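What the new arm means for those of us on prep and wash-up

By Lurdes Bastos, kitchen floor, Larnadar

Seraina asked me to write this one because I complained the loudest in the spring, and she figured that if I'd calmed down then other people might too. I have calmed down a little. Not all the way! But enough to give you a fair account of where we are with the Zineck arm, what it's going to do, what it isn't, and what happens to our shifts when it goes live on the cold side in November.

For anyone on nights who missed the meetings (I know, they were always at 2:30 in the afternoon, which is the middle of your sleep, and I've passed that on), the short version goes like this. Larnadar sends out 774 covers on a full day between the staff restaurant, the two clinics and the school order. Every one of those covers passes through the portioning bench and then comes back to us as pans, bowls and lids. The lids are the thing. If you've worked the return bench you already know about the lids. You lift one off, you set it down, you tip the bowl, you rack the bowl, you go back for the lid, and by the end of the shift your wrist feels like somebody else's wrist.

So that's the job the arm is getting first. Lids off, lids aside, bowls to the rack. It won't cook anything and it won't plate anything, and I got that from Seraina in writing because I wanted it in writing.

Nine of us work that bench now across the three shifts. Nobody loses a position over this, and I asked the question four different ways to see if the answer would change. Eight of the nine stay in the kitchen with changed duties. The ninth is Adelino Brandão, who had already put in for the delivery side before any of this came up and is very happy to be going, so please stop telling him you're sorry.

What does change is the shape of the day. The early shift on returns goes from three people down to two, and the third moves over to cold prep until 11:00. I'm one of the ones moving, and I have mixed feelings. Cold prep is nicer work, I'll give them that, and my hands will thank me. But I've stood next to Rui Rocha at that bench for a long time and we have our way of doing things, with the radio and the bad jokes and him leaving me the easy rack when I'm having a rough morning. You can't put that in a staffing plan. I said so in the meeting and Seraina wrote it down, and then she fixed it so Rui and I at least have the same break, which I thought was decent of her.

Pay first, because that's what everybody asks me by the coffee machine. Your rate stays the same when you move across. If you take the operator training you get an extra 50 a month once you're signed off, and it stays with you if you later go back to regular duties. Training is on the clock. If anyone tells you to do it in your own time, come and find me.

The training is two parts. Part one is with Jaime Peixoto from Longo, the company doing the installation, and it's mostly about stopping the thing: where the stop buttons are, how you clear the bench, who's allowed to restart. I did it last month expecting to be bored stiff and I wasn't. Jaime used to work in a bakery himself, so he talks like a person, and when Rui asked what happens if a spoon gets left in the way he didn't laugh, he went and set it up on his laptop so we could watch what the arm did about it. (It stopped. Then it sat there until Jaime told it what to do, which is more or less what I'd do at five in the morning.)

Part two is the one I want to tell you more about, because it's where our opinions have made a difference. Before they bolt anything to our floor, Longo runs the whole job in a simulation, and they've been showing us pieces of it as they go and asking what's wrong. And plenty was wrong! The first version had the lids all coming back neat and in a line, as if the clinics had ever in their lives sent us a neat line of anything. Rui told them to leave odds and ends lying around on the counter, the way it is for real, and put a lid down wherever it happened to land. They did it. The next round was a lot more like a workplace.

They also had the arm going for the bowl first. Well, no. If you've done this job you go for the lid first and get it out of your way, and then you've got room for the bowl. Jaime changed the order and says the runs go more smoothly now. I'm not going to pretend I didn't enjoy hearing that. 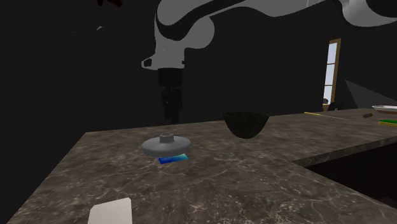 Page last changed: November, 4:10 p.m. (L. Bastos)

It's one of the simulated setups they use for the lid practice, with the gripper closed and empty over a round lid with a knob in the middle, and a dark bowl standing farther back to the right. The counter is a lot fancier than ours, all that veined stone! Our bench is plain steel with a dent in it, and Jaime promises the dent is going into the next version. There's a little blue-and-green flat thing right up against the front of the lid, too, and that's just the kind of clutter Rui was asking for. How close can something sit to a lid before you knock it? I know the answer with my hands, but I had a hard time putting it into words for a man with a laptop. We ended up standing at the real bench with me lifting lids over and over while he took notes.

And the knob. We had a long talk about knobs. When I pick up a lid I pinch the knob and tilt a little toward me so the drips go back in the bowl. I never thought about it as something I knew how to do. Adelino doesn't tilt, he goes straight up and fast, and Rui turns his a bit first to break the suction. Three of us, same bench, three ways of doing it, and Jaime wanted all three. So if you've got your own method, please come and show him, even if you think it's silly. He's here mornings until 10:00, in the small office behind dry stores.

Now the things I'm still not happy about, because I said this would be fair.

The noise. We've been told it's quieter than the dish machine, and everything is quieter than the dish machine, so that tells me nothing. I've asked to hear one running in a real kitchen before ours goes in, and Seraina is trying to arrange a visit to Zirow, where they've had one on returns since last winter. If it happens there'll be a sheet on the board and I'd like at least a couple of night people on it.

The pace. With a person across from you, you both slow down when it's a slow day. I want to be sure we aren't going to be chasing a machine around the bench. What we've agreed so far is that the person on the bench sets the speed and can turn it down without asking, and no one gets a talking-to for it. Please use that. If we all leave it on the fastest setting the first month to look good, that'll be the speed forever, and I'll be very annoyed with every one of you.

The counting. The arm keeps a record of what it does, and naturally people wondered if it keeps a record of what we do. Seraina says the log covers the arm's own movements and stops, with no names attached, and that she'll print us a page of it so we can read it for ourselves. I haven't seen the page yet. I'll put it up by the lockers when I have it.

A few practical bits. The return bench moves one bay toward the loading door the week before go-live, so the hose reel will be on your left. Aprons stay where they are. Long sleeves have to be rolled above the elbow at that bench, no exceptions, and lanyards come off. The old bench isn't being thrown out, it's going down to cold prep, dent and all, so I'll be seeing it every morning anyway.

If you want the operator training, put your name on the list with Seraina before the new rota goes up. If you want to grumble, I'm on earlies and I take my break at 9:15 with Rui, out by the back steps. Bring your own coffee, the machine's eating coins again.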